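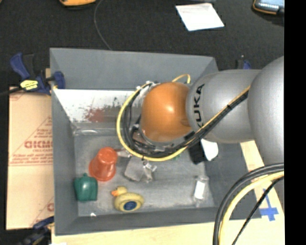

How do you sort a bin of mixed odds and ends without it taking the whole day?

Take one thing at a time, decide where it lives, put it there, and only then reach for the next one. Small stuff first or big stuff first, doesn't matter much. What matters is you don't make a second heap next to the first heap, which is what I've done for years.

OK so. Writing this fast, pasta is on.

I've been on a bin thing since June. Every house I know has one. Plastic cups, a rubber duck, bits of packaging, toys that belong to some set that left home ages ago. Ours was in the hall closet under the coats and it had got to the point where you couldn't shut the door without a knee.

Fotini's method (she raised four kids in an apartment, I listen to her) is to tip nothing out. Leave it in the bin. The minute you tip it on the rug you've lost the rug till bedtime. Just reach in. First thing your hand lands on, that's the one. I was skeptical, I'm a tipper from way back, but she's right, it goes quicker.

Where things went, more or less:

Cups — kitchen if they're whole, paint cups if they're chewed. Stack them upright or they roll off everywhere.

Bath stuff — mesh bag on the tap. Squeeze every duck over the sink first. If brown water comes out, trash. I had a favorite that went this way and I'm still a bit sad.

Packaging, crinkly plastic, those little clear sleeves — straight out. Don't read it. Don't wonder if it goes with something. I kept a clear sleeve for most of a year thinking it belonged to the Asitz card game, and Luzius told me the game never had sleeves.

Things with a knob or a lid — these are the slow ones. You pick it up, you twist it, you wonder what it's the top half of. I give myself one twist now. Then it goes in the shoebox marked PARTS and if no one asks by the end of summer the shoebox goes too.

Cables and chargers — not in this bin!! Separate job. I will not be talked into doing cables on the same day. Dougal did his all together and found an old Telus bill and spent the evening on the phone about it.

The other thing I changed is the bin itself. Used to be a deep one with straight sides and the good stuff sank. Now it's wide and low, so you can see the bottom, and it gets wiped when it's empty. Warm water, dish soap, an old sock. Scuffs don't come out and I've stopped trying.

Ruby-Lee asked in the comments last time if I label. Sort of. I did a lovely set of labels once and then everybody ignored them, me included. Now it's just PARTS and BATH and a blank one that I keep meaning to write on.

Also she asked how often. When the closet door won't shut. I know that's not a schedule. Charalambos does his every night before bed, ten mintues, radio on, and his hallway is beautiful, and good for him.

Still to do: the drawer under the oven, which has somehow become bin number 2. Pan lids, a bike bell, candles from at least two birthdays. Probably next week if teh weather stays bad. Pasta's boiling over, gotta go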